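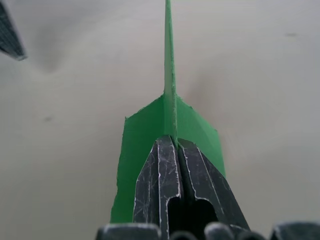
6 min read

The letter about the health talk came home in the bottom of Alva's bag, under a banana. Volodymyr Lysenko flattened it on the kitchen table and read it standing up. On Thursday week the whole of year eight would hear from a visitor about vaping. Parents and carers were welcome to sit at the back. There was a slip to return if you wanted a chair.

"You're not coming," said Alva.

"I haven't said anything."

"You've got the pen out."

He put the pen back in the mug. He had been at Skolstead for nine years as site manager and had set out the chairs for every talk the school had ever had. He didn't need a slip. He would be in the hall whether he came or not.

"I'll be working," he said.

"Can you work somewhere else?"

He said he would see what he could do. She took her toast upstairs and he heard the bathroom door lock, and then the fan.

He knew the smell by now. It was in the toilets by the science block every day after second break, mango mostly, sometimes something like burnt sugar. The things themselves turned up in the cisterns, behind the radiators, in the gutter over the bike shed. He kept them in a paint tin in his office with the lid on because the recycling centre would only take them if you brought them in by hand and signed. In the autumn he had taken 30. Mrs Hallam, the deputy head, had asked him to keep a tally and he had done it on the back of the boiler schedule, until the boiler man took the schedule away.

The fan stopped. Alva came down and put her plate in the sink.

"Is that new soap?" he said.

"What?"

"In the bathroom. I can smell something."

"It's my spray," she said. "Dad, I'm going to be late."

When she had gone he went up and stood in the bathroom. It smelled of spray. It was possible it smelled only of spray. He looked behind the radiator, which was what he would have done at work, and then he sat on the edge of the bath feeling that he had done something he couldn't take back, although there was nothing there but a hair grip.

The visitor was a respiratory nurse called Mrs Stenico. She arrived early with a wheeled suitcase and asked for a table, an extension lead and somewhere to wash her hands. He carried the table in for her. She was a short woman with a cold, and she apologised for the cold.

"Not the best advert," she said.

"Is it the first school you've done?"

"Today, yes." She opened the case. Inside were two plastic lungs, a box of leaflets and a carrier bag full of confiscated vapes that rattled when she lifted it. "Somebody gave me these at the last place. I don't know what to do with them now."

"I've got a tin," he said.

He showed her the tin. She looked into it for a while and asked how many pupils there were, and he said 705, counting the sixth form.

"And how many of those are yours?"

"One," he said. "Year eight. She's asked me not to be in the room."

Mrs Stenico blew her nose. "Mine wouldn't let me within a mile of it. I did every school in the county apart from his."

"Did he smoke?"

"He did, yes. He stopped when he was twenty-six. I had nothing to do with it, his girlfriend didn't like it." She shut the lid of the tin and pressed it down at the edges with her thumbs. "Where do you normally stand?"

"By the fire door."

"Well, somebody has to be by the fire door."

Year eight came in by forms and made the noise they always made. Alva was in the fourth row with a girl he knew and a girl he didn't. She saw him straight away and looked at the ceiling. He folded his arms and then unfolded them. Three parents sat at the back in their coats. One of them had a notebook.

The talk was not what he'd expected. She didn't show any photographs. She passed one of the lungs along the front row and let them squeeze it, and when a boy made it squeak she waited until they'd finished laughing. She said that most of them didn't vape and that they probably thought most of them did. She asked them to shut their eyes and put a hand up if they had been offered one. She told the adults to shut their eyes as well.

He shut his. He could hear sleeves moving. It seemed to him there were a lot of sleeves. He thought that it would be easy to look, that he was at the side where no one would notice, and that he would know in one second what he'd been trying to find out since Christmas. The heating pipes ticked. He kept his eyes shut until she said thank you, hands down, and for a little while after that.

Then she talked about money. She said that a person who bought two a week would spend more than 1,000 pounds on them before they left school, and a boy said that was nothing, and somebody else said it was a moped. They argued about the moped. The teacher nearest them stood up and sat down again.

At the end there were questions. Could it make your lungs explode? No. Was it worse than cigarettes? Probably not, but nobody had been doing it for long enough to say, and that wasn't a reason to start. Did she vape? No. Had she ever? She'd smoked for 6 years, she said, when she was training, along with nearly everyone else on the ward. They used to go out by the bins.

"Why did you start?" said a voice, and it was Alva's.

Mrs Stenico thought about it.

"There was a girl called Bernadette I wanted to be friends with," she said. "She was always out by the bins."

"Did it work?"

"It did, actually. We were friends for years." She coughed and held up a hand until it passed. "That's the awkward part of my talk. It usually does work, for a bit."

Mrs Hallam got up then and led the clapping.

He stacked the chairs and took the table back. Mrs Stenico signed out at the desk and left the carrier bag with him, and he tipped it into the tin, where it didn't fit, so he found a second tin. He had a delivery to sign for after that and a blocked sink in the food room. It was dark by the time he'd locked up. Alva was sitting on the low wall by the car with her hood up, although she normally got the bus.

"I missed it," she said.

"All right."

They got in. He put the heater on and waited for the windscreen to clear. She had a leaflet in her hand, folded into a very small square.

"Did you look?" she said. "When she said shut your eyes."

"No."

"Mr Farrow looked. Everyone saw him."

"Well, I didn't."

She turned the square over. He rubbed the glass with his sleeve, which only smeared it. Across the car park the lights in the science block went off on their timer, one floor and then the next.

"I put my hand up," she said.

He nodded. He was going to ask who it was, and what she'd said to them, and whether it was the girl he didn't know. He had all of it ready. He checked the mirror instead and reversed out past the bins.

"There's only pasta," he said at the lights. "I didn't get to the shop."

"Pasta's fine."

"We could stop for chips."

She thought about that as far as the roundabout.

"Is it the good place or the one by the garage?"

"Whichever you like," he said, and put the indicator on.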